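Home | Guides | Set-up | Chores | Kitchen | Contact

Print this page | E-mail this page

Pluvus bench guide, section 7: The sandwich job
By Kaj Gunnlaugsson, July

Read section 2 first if you haven't. This one assumes both arms are bolted down, powered and talking to each other, and that you know where the red buttons are. If you don't know where the red buttons are, stop and go back.

People write in and ask can it make lunch yet. Short answer, sometimes, slowly, with a person standing there. Long answer is this section. The sandwich is a good test of whether a machine can do kitchen work because nothing in it is difficult for a child and nearly all of it is difficult for an arm. Bread bends or snaps. Lettuce does whatever it likes. A squeeze bottle gets lighter as you use it. We run it at Dalitby and at the Drerby bench, same layout, and get different results, more on that below.

7.1 What you need

- Two arms, grippers fitted, plain pads (not the ribbed ones, they tear bread)
- Two-slot toaster
- Three round plates, different colours, low rim
- Sliced bread, brown for preference
- Lettuce, whole leaves, the crinkly sort
- Mustard in a squeeze bottle with a long nozzle
- Brown paper to cover the table, one length, no joins under the plates

The plates want to be different colours so that you can talk about them. "Bread on blue" is quicker to say than "bread on the second one along" and gets mixed up less. Doesn't matter which colours. Ours came from a shop in Drerby and cost next to nothing.

7.2 Laying the table

1. Arms to park. Wait for them to stop before you reach in.
2. Paper down, flat, taped at the ends. Creases throw the plates off level.
3. Plates in a row across the middle. Even gaps. Leave a hand's width at least.
4. Toaster at one end of the row, on the side of the arm that'll be taking bread out. Lever towards you.
5. Lettuce and mustard at the other end.
6. Run the toaster lead away over the back, well clear of both arms. Do not let it cross between plates.
7. Bread in the slots. Leave it standing proud so the fingers have something to hold.
8. Check the base lights before you start. If a base isn't lit, don't start. 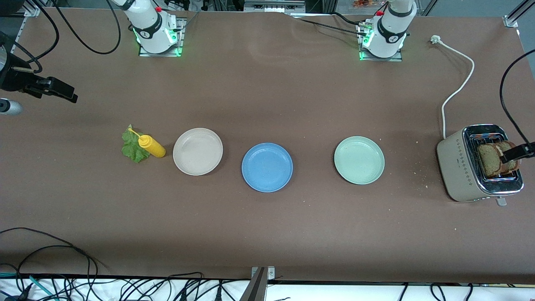 CAUTION. Leave the toaster unplugged for the first runs. All of them, until the bread pick is reliable. Toast it beforehand in another toaster if you need it stiff. A gripper that misses the bread and goes in the slot with the power on is a dead gripper and maybe worse. Metal fingers, live elements, no.

NOTE. Bottle can start upright or lying down. Upright is much easier. Lying down is closer to how a real kitchen looks after people have been in it, so once upright works move on to lying down. Kelmendi's version of this guide says upright only, we don't agree, but start there.

7.3 Taking the bread out

This is where most runs go wrong so go slow.

1. Bring the arm in above the toaster, fingers open.
2. Line up with the flat of the slice, one finger each side. Come straight down.
3. Close until the bread stops moving. Then stop. Squeezing more doesnt help.
4. Lift straight up until the slice is clear of the slot. No sideways movement before that or the crust catches and the toaster comes with it.
5. Move over the plate at a height that clears the rims.
6. Tilt, lower, open.

Fresh soft bread folds in the grip. Well-toasted bread holds but sheds crumbs everywhere and will crack if the pads aren't parallel. In between is best, a firm slice a few minutes out of the toaster.

Second slice is worse than the first. You've got a sandwich partly built on one plate by then and the arm has to go past it with bread sticking up out of its fingers. Plan the path. Sorin Stan at Drerby takes his up high and over every time, adds seconds, never knocks anything. I go lower and knock things. 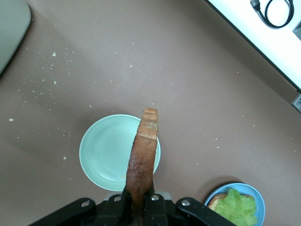 Fig. 7-2. Slice held upright over the green plate. Lettuce already on at lower right.

If the slice turns in the fingers while you move, it was picked too near one edge. Put it down on an empty plate, let go, pick again from the middle. Don't try and correct in the air.

7.4 Lettuce

1. One leaf only. Two leaves stick together and you get both or neither.
2. Open the fingers just wider than the rib.
3. Come down till the fingertips touch the paper, then up a hair.
4. Close on the rib, not the frill. Frill tears.
5. Lift slow. Wait for it to stop swinging.
6. Lower over the bread and open. It'll hang over the edge, fine.

Dry the leaf first. A wet one stays on the pad when you open and then you're shaking a robot arm over a plate like a salad spinner. If it does stick, use the other gripper to pull it off, or your hand with the arm stopped.

Straight answer on lettuce, this is the bit a person does in one second without looking and I wouldn't trust any machine I've used to do it unwatched. It's got better. When we wrote the first version of this page we'd left lettuce out altogether.

7.5 Mustard

Cap off the nozzle before you start. If yours has the cap on a strap, leave it hanging, but turn the bottle so that the strap points away from the gripper. It gets pinched between finger and bottle otherwise and then nothing sits straight.

1. Stand the bottle in front of the nearest plate with space all round it. Not touching the rim.
2. Fingers open wide, arm low, come in level with the table.
3. Stop short. Check the bottle is between the fingers and not in front of one of them.
4. Forward until the bottle is well inside the pads.
5. Close gently. Lift a little and look for slip.
6. Over the bread, tip, squeeze, un-squeeze, tip back.
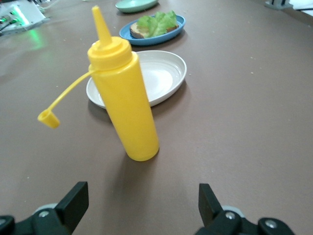

Grip about halfway up the body. Too high and you're on the shoulder, it'll squirt out of the fingers when you squeeze. Too low and the thing topples as you tip it. With a full bottle you can get away with either, with a half empty one you can't.

Squeeze force needs setting again whenever the bottle changes. Start at the lowest and go up until something comes out. Write the number on a bit of tape and stick it to the bench, you will forget it.

NOTE. A shadow from the bottle falling towards the gripper can upset the approach if your lights are low and behind. Move the light, not the bottle.

7.6 Closing up

1. Second slice over the first, level.
2. Lower till it touches, open, lift straight off. Don't press.
3. Both arms to park.
4. Stop. Red buttons in before anyone touches the plates.

Do not eat it. The pads have been on all sorts.

7.7 Faults

Toaster moves with the bread. Lifting at an angle. Or hold the toaster down with the other arm, light touch on the top edge.

Bread dropped between plates. Usually let go before the tilt finished. Add a short wait.

Plate slides. Gripper is hitting the rim on the way out. Raise the exit. A small square of non-slip under the plate works but then you're cheating a bit, a kitchen won't have that.

Arm stops halfway, code 308. Cable pull. Look at the wrist lead where it comes down, it's probably snagged. Free it, clear the code, go back to park and start the step over. Don't carry on from where it stopped.

Run fails at the same place every time. Something has been moved. Check the paper first, then the plates. Somebody has leant on the table.

Run fails at a different place every time. Crumbs. Wipe the pads, brush the paper, try agian.

7.8 So can it do it or not

At Dalitby we've now logged 800 tries at the sandwich, good and bad. I'm not giving a pass rate here because it depends what you count. Bread on plate, that's solid now. Bread, lettuce, second slice, most days. Bread, lettuce, mustard where you wanted it, second slice, nothing on the floor, that's a good afternoon.

For comparison we've tried folding tea towels (fine), loading cutlery (poor, forks tangle), and wiping down (looks fine, leaves half the crumbs). On the shop floor side Kelmendi have the same arms putting parts in trays and that runs all shift, but their parts are all the same shape and don't wilt.

If you're setting this up hoping to save time at lunch, you won't. Clearing up takes longer than making one by hand. If you're setting it up to find out what your arms can't do, it's the best job in the book for that, and the bread's cheap.

Corrections to me or to Sorin at the Drerby bench. Section 8 (Dishes) is being rewritten, the old one is wrong about mugs.

Print this page | E-mail this page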